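Search this site Type and press enter
Home Diary Galleries Odd jobs Contact

The Great Fold: a gallery of blue laundry on a green bed

October 2021

Regular readers will know that I have opinions about folding, most of them formed while avoiding it. The flat in Grindemmont has a wardrobe from Ravn with 6 shelves, all of them too shallow, and a bed that does duty as ironing board, sorting office and occasional desk. In September I promised a proper gallery on getting laundry from heap to shelf. It has taken until now because the heap was very comfortable where it was.

I make no claims for the method. It came off the back of a Liveck storage catalogue, page 202, where a smiling couple deal with a week's washing before their tea has gone cold. My own record is 14 minutes for one load, and that included a sit down.

First, the result everyone wants: a thick bundle that can be picked up and put away.
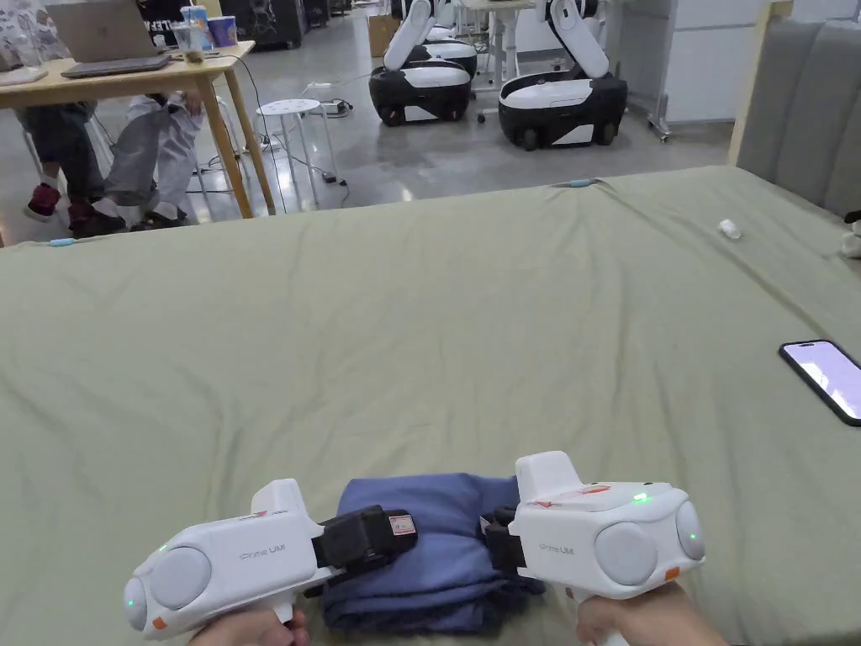 Blue bundle on the sage-green sheet. The layers are creased, but they are layers.

A wrinkled sheet makes a poor worktop, I grant you, though it is kinder to the back than the floor. Sitting at the edge of the bed is allowed. The catalogue couple stand, but they are being paid.

Next, the long pull. Take an end in each grip and keep it taut across the bed, and even a very bunched bit of clothing starts to look like something with a future. Phones should really be cleared off the sheet first — mine never are.
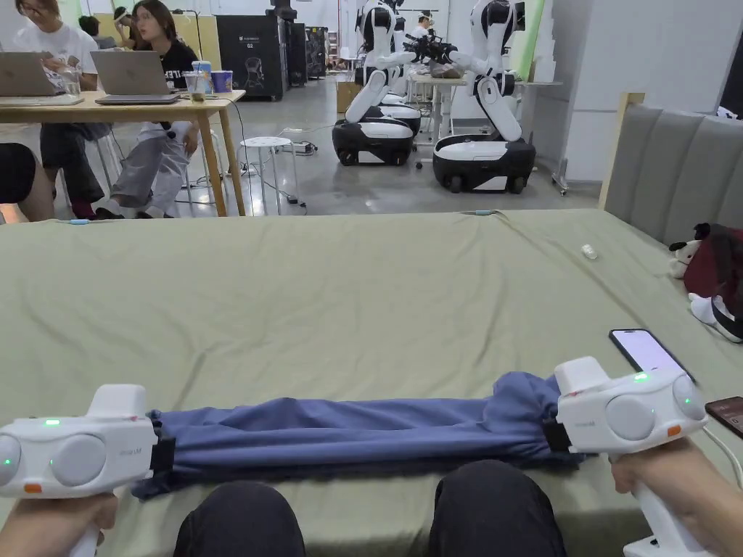

The crumple, and what to do about it

Every garment has its sulking stage. One side lies fairly flat and the other rises into a mound, with a little pinched fold in the middle for company. I used to smooth the mound first and chase the creases across to the good side.
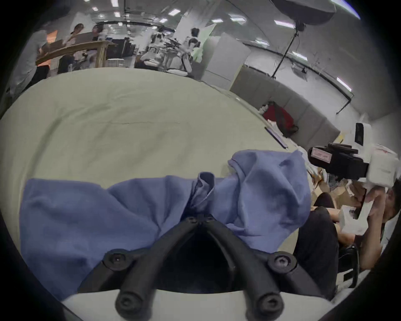
These days I start from the flat part and work along, a hand's width at a time, and stop when it looks acceptable from the doorway. Jondero sell a folding board for this sort of thing, item 2285 in their list, and I have been tempted. Then I remember it would need a shelf of its own.

Socks will get a separate gallery, once I can find two that match.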